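Zu Besuch bei den Tafelleuten

Tag der offenen Tür bei Gesent, Anreise mit dem Regionalzug, danach ein Fußweg durch ein Gewerbegebiet, das vor allem aus Kreisverkehren besteht. Wer Whiteboards herstellt, wohnt offenbar nicht am Marktplatz. Ich war neugierig, weil ich seit vielen Jahren auf diese Dinger schreibe und mir noch nie überlegt habe, woher sie kommen. Man nimmt sie hin wie Heizkörper.

Am Tor gab es einen Aufkleber für die Jacke und einen Lageplan, auf dem die Toiletten größer eingezeichnet waren als die Produktion. Die Führung um zehn war voll, also kam ich in die um elf. In der Zwischenzeit durfte man in einem Zelt Bratwurst essen und auf einer Tafel von der Größe eines Garagentors seine Meinung hinterlassen. Die Meinung der Besucher bestand zum größten Teil aus Pferden. Dazwischen stand, sehr ordentlich und mit Lineal unterstrichen, das Wort »Parkplätze«.

Halle 1: Stahl und Lack

Die weiße Fläche ist bei den besseren Tafeln emaillierter Stahl, bei den anderen lackiertes Blech. Der Unterschied wurde uns mit einer Hingabe erklärt, die ich sonst nur von Weinhändlern kenne. Man sollte mit dem Fingernagel darüberfahren. Alle fuhren mit dem Fingernagel darüber und nickten. Ich habe nichts gemerkt und genickt.

Die Bleche kommen als Rolle, werden abgewickelt, zugeschnitten und auf eine Trägerplatte geklebt. Das Kleben dauert länger, als man denkt, und riecht kaum, was ein älterer Besucher beinahe als Enttäuschung aufnahm. Er hatte früher in einer Druckerei gearbeitet und fand, eine Fabrik müsse man an der Jacke noch am nächsten Tag erkennen. An dem Platz, wo die Platten gepresst werden, hängt eine Uhr, die neun Minuten vorgeht. Das sei Absicht, hieß es. Mehr hieß es nicht.

Schön fand ich die Ecke mit den Rahmen. Aluminiumprofile in Silber und in Schwarz, dazu ein paar Muster in Holz, die nach Skandinavien gehen oder wenigstens so aussehen sollen. Schwarz ist gerade gefragt. Vor einigen Jahren habe man Schwarz fast verschenken müssen, jetzt wolle jedes Büro, das etwas auf sich hält, einen dünnen schwarzen Rahmen um seine Einfälle. Die Kunststoffecken werden von Hand aufgesteckt und mit einem Gummihammer überredet. Besucher durften es probieren. Meine Ecke saß beim vierten Schlag, schief, und wurde mir freundlich wieder abgenommen.

Halle 2: Was drauf kommt

In der zweiten Halle ging es um Stifte. Gesent macht selbst keine, sondern lässt sie von Benmoussa liefern, und Benmoussa hatte für den Tag einen eigenen Tisch aufgebaut, mit Tischdecke. Es gab Schwarz, Blau, Rot und Grün, also die vier Farben, in denen die Welt ihre Besprechungen abhält, und dann eine zweite Reihe mit Orange, Violett, Türkis und einem Gelb, das auf Weiß so gut wie unsichtbar ist. Auf die Frage, wer das Gelb kaufe, kam nach einer Pause die Antwort: Schulen. Im Set.

Über Orange lasse ich seitdem nichts mehr kommen. Es ist lesbar, es sieht nicht gleich nach Fehler aus wie Rot und nicht nach Protokoll wie Blau. Es wirkt, als habe jemand gute Laune gehabt oder den schwarzen Stift nicht gefunden. Beides sind anständige Gründe.

Ausführlich besprochen wurde die Kappe. Ein Stift ohne Kappe hält nicht lange, das weiß jeder, und trotzdem liegt in jedem Büro und jeder Werkstatt, die ich kenne, irgendwo eine einzelne Kappe herum und irgendwo anders der dazugehörige Stift. Benmoussa hat es mit einem Clip versucht, mit einer Kappe, die auf das hintere Ende passt, und mit einem Druckmechanismus, der zu teuer wurde. Am Ende blieb man bei der gewöhnlichen Kappe und verkauft eben mehr Stifte. So wurde es natürlich nicht gesagt. Es wurde gesagt, die Kunden schätzten das Bewährte.

Dann der Abwischtest. Eine Probetafel wird mit allen Farben bekritzelt, liegt eine Weile unter einer Lampe und wird danach mit Filz abgerieben. 160 Durchgänge muss eine lackierte Fläche schaffen, ohne dass ein Schatten bleibt, jedenfalls steht es so auf dem Aushang. Bei der Probe, die wir zu sehen bekamen, war ein Schatten geblieben. Man konnte noch »Testtext« lesen. Die Tafel wurde umgedreht, und die Führung ging weiter.

Die kleinen Formate

Mir hatten es am meisten die kleinen angetan, die Tafeln für Küche, Theke und Schreibtisch. Sie laufen im Katalog unter dem Namen Timdale und haben alle einen eigenen Raum, weil sie in der großen Halle ständig verlorengingen. Eine Timdale kann man hängen, stellen oder anlehnen, und nach meiner Beobachtung wird sie fast immer angelehnt. Der Aufsteller liegt in der Packung, aber die Packung liegt im Altpapier.

Es gibt sie magnetisch und nicht magnetisch, was man ihnen von vorne nicht ansieht. Ein Vater hat seinem Kind das mit zwei Magneten und viel Geduld vorgeführt. Das Kind wollte danach beide Magneten behalten und bekam sie auch. Eine bessere Werbung habe ich an diesem Tag nicht gesehen.

An der Wand hingen zurückgeschickte Exemplare. Das ist mutig für einen Tag der offenen Tür, und vor diesen Tafeln blieben die Leute auch am längsten stehen. Eine kam zurück, weil jemand sie mit Permanentmarker beschrieben hatte und nun der Ansicht war, das sei ein Mangel der Oberfläche. Auf ihr steht seither »Milch«. Eine zweite war mit Scheuermilch gereinigt worden und sah aus wie eine Eisbahn nach dem Publikumslauf. Auf einer dritten klebte noch ein Essensplan, dem ich entnehme, dass es irgendwo in diesem Land dreimal in einer Woche Nudelauflauf gab.

Im selben Raum lernt man schreiben. Ich hätte gedacht, das könne ich. Man soll den Stift nicht zu steil halten, aus der Schulter schreiben statt aus dem Handgelenk und sich vorher überlegen, wie lang der Satz wird. Am dritten Punkt scheitern alle. Ich begann mit »Herzlichen Glückwunsch« in einer Schriftgröße, die für »Herz« gereicht hätte, und quetschte den Rest am Rand nach unten, wo er in einer Art Wasserfall endete. Die Frau neben mir schrieb »Bitte klingeln« und brachte es tadellos unter. Sie arbeitet in einer Arztpraxis, da hat man Übung.

Auf kleinen Flächen kommt es eben auf den Umbruch an. Zwei Zeilen sind gut, drei gehen, bei vier liest keiner mehr die unterste. Und schräg gestellt sieht alles gleich viel gelassener aus, das muss ich zugeben, obwohl ich zu Hause jede Tafel mit der Wasserwaage aufhänge.

Shop und Rückweg

Der Werksverkauf lag hinter der Kantine, damit man an beidem vorbeimusste. Zweite Wahl, also Tafeln mit Kratzer, Delle oder einem Rahmen, bei dem offenbar Besucher die Ecken aufgesteckt hatten. Von den Schwämmen der Firma Wellcombe, die früher beigelegt wurden, gab es noch einen ganzen Gitterwagen, 100 Stück im Beutel zum Preis eines Mittagessens. Ich weiß nicht, wer 100 Tafelschwämme braucht. Der Beutel war, als ich ging, trotzdem deutlich öfter unter Armen zu sehen als die Tafeln.

Gekauft habe ich eine kleine Timdale mit schwarzem Rahmen, einen orangefarbenen Stift und, weil es an der Kasse lag, ein Tuch. Im Zug hat mich jemand gefragt, ob ich Lehrer sei. Die Bratwurst war übrigens gut, der Senf aus dem Eimer ebenfalls. Der nächste Tag der offenen Tür soll wieder im Juli sein, dann mit Hüpfburg.

Was so eine kleine Tafel am Ende trägt, ist ja meistens nicht viel. »You've« in der einen Zeile, »go« in der nächsten, mit orangem Marker auf Weiß, und ein kurzes Wort nimmt auf der Fläche schon ordentlich Platz weg.

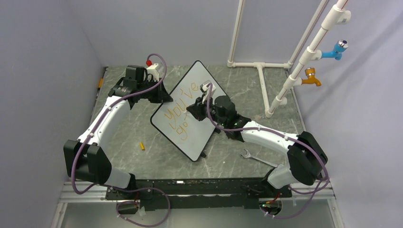 Bei mir in der Küche steht seit dem Besuch »Kaffee« drauf. Gekauft habe ich inzwischen welchen, abgewischt habe ich es noch nicht. Das Tuch liegt in der Schublade.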